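Gripper Working Group — Minutes of the May Meeting
Clurngate workshop, second-floor meeting room. Start 2:00 p.m.
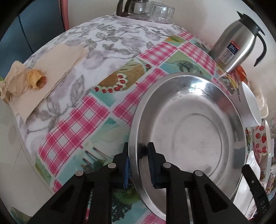
Hand-held gripper at the rim of the steel basin, kitchen table trials (item 3).

Present: hardware, data, controls, purchasing. Test team joined by phone for items 3 and 4.
Apologies: the Mernoletti liaison, who sent written notes. These were read out under item 4.

1. Minutes of the last meeting

Accepted with one correction. Under cable routing, "left wrist" should read "right wrist." The change has been made in the shared copy.

2. Matters carried over

Spare finger pads. The second order came in, and both kinds are now in the parts drawer. Purchasing asked again that people write down what they take. The drawer was short when it was checked before the meeting, and the sheet had no entries on it.

Lens cleaning. A cloth and a small bottle of cleaner are now kept with each hand-held tool. The data group said that smeared footage is down but has not gone away, mostly in runs done after lunch.

Arm controller firmware. Still waiting on Virnetti. Controls has been told that a build is being tested and has no date for it. Carried over.

3. Hand-held trials, kitchen table

The test team reported on the latest round. The total for the kitchen set is now 2,494 recorded grasps against a plan of 2,000. The extra runs came from repeating the basin and the cups after the first pad change. The test team does not want to throw the earlier ones out, and the data group agreed to keep them under a separate tag.

The basin was the main subject of discussion. It is gripped by the rim, with one finger outside and one inside, and the rolled edge gives the pads very little flat surface to work on. The test team said that approaching straight down over the rim works best. Coming in at a slant puts the tip of the inside finger on the sloping wall before the pads close, and the basin then slides on the tablecloth.

The pads were compared at length. The Vasylenko ribbed pad held the rim better when the basin was lifted on one side. The plain pad was easier to place and left fewer marks on polished steel. Hardware asked whether a ribbed pad on the inside and a plain one on the outside had been given a fair try. The test team said it had been run, but only on the basin, and they would not want to draw anything from it for cups or lids.

There was some disagreement about the tablecloths. Controls would like a plain gray mat under everything so that slip can be measured the same way each time. The data group wants the printed cloths kept. Their point was that the food pattern on one of them, with its cake and kiwi and pink checks, is a good test for the object finder, which has been marking printed items as real ones. A plain mat would hide that problem. After some back and forth it was agreed to do both: slip tests on the mat, and everything else on the cloths as they are.

Reflections. The window shows up as a bright patch on the inner wall of the basin, and the finger is reflected there too. Controls reported that the rim tracker sometimes locks onto the reflected finger and gives a gap reading that is too wide. Drawing the blind was suggested. The data group was against this, as the arm will have to work in rooms with windows. It was agreed to record one short set with the blind down for comparison and leave the rest alone.

The test team also raised wrist strain. Holding the tool over the table for a full session is tiring, and the grip angle drifts toward the end. Sessions will be cut to forty minutes, with the operator changed in between.

Action: test team to run the mixed pad pair on cups, lids and the thermos jug.
Action: test team to record one blind-down set with the basin.
Action: hardware to supply two plain gray mats.

4. Arm comparison

The written notes from Mernoletti were read out. In short, they believe the parallel gripper on their arm will match the hand-held tool closely enough that grasps can be carried over with no change to the finger length. They ask that we send rim grasps first, as these are what they have the least of.

Hardware was doubtful about the finger length. The hand-held tool has a linkage that spreads out below the pivots, and on deep items the outer arms can meet the near side of the object before the fingers are fully down. The Mernoletti gripper is narrower there. A grasp that is tight for us could be easy for them, and the other way around at the tips, where theirs are thicker.

Of the 101 grasps replayed so far on our own bench arm, the failures were mostly at the closing step. The arm reaches the right place and then closes too early, so that one pad meets the rim first and pushes it. Controls thinks this is a timing offset between the camera and the gripper signal and has little to do with the grippers themselves. Hardware thinks it may be both — the bench gripper has play in it that the hand tool does not.

It was agreed that nothing should be sent to Mernoletti until the offset has been measured.

Action: controls to measure the camera-to-gripper offset on the bench arm and on both hand tools.
Action: hardware to check the bench gripper for play and replace the pins if needed.

5. Cameras

The wide lens stays for now. The data group likes having the far end of the table in view along with the fingers. The drawbacks are the dark corners and the bend in anything upright near the side. Jugs and bottles come out leaning, which upsets the upright check in the labeling tool. The labeling tool will be changed to correct for the lens before it runs that check. The recorded files will stay as they are.

A narrower lens was offered on loan by Vasylenko. Purchasing asked who would pay for return shipping. Not known. The offer will be looked at again once that is settled.

Action: data group to put the lens correction into the labeling tool.
Action: purchasing to ask Vasylenko about shipping.

6. Table items and storage

The test team asked for a second steel basin, smaller, with a thinner rim. Approved, provided it comes from a regular store and is paid for from the consumables line.

Fruit and other food items used in the trials are to be thrown away at the end of each day. Paper can stay out if it is going to be used again. The glass items are to be kept at the far end of the table during basin runs, and anyone moving them should use two hands.

7. Any other business

The label printer is out of tape.

Hardware asked that tools be put back on their stands with the fingers open. One was left closed on a pad over a long break and the pad has taken a set.

Next meeting in the same room, same time. Agenda items to the group folder by noon the day before.

Meeting closed 3:35 p.m.

Comments (4)

bench_two
On item 4, I replayed a handful of the early closers with the gripper signal held back a little and most of them landed fine. Not a proper test, I was just curious. I can put the settings in the folder if controls wants them.

controls desk
Yes please. Note which lens was on and whether it was before or after the pad change.

padsandpins
Could the minutes say which way round the mixed pair goes? "Ribbed inside" could mean the finger inside the basin or the inner face of the finger. I read it the second way at first and had to ask.

minutes
It means the finger inside the basin. Will add a line to the shared copy.

Clurngate Gripper Working Group | Corrections to the minutes: leave a comment or use the group folder | © Clurngate | Back to top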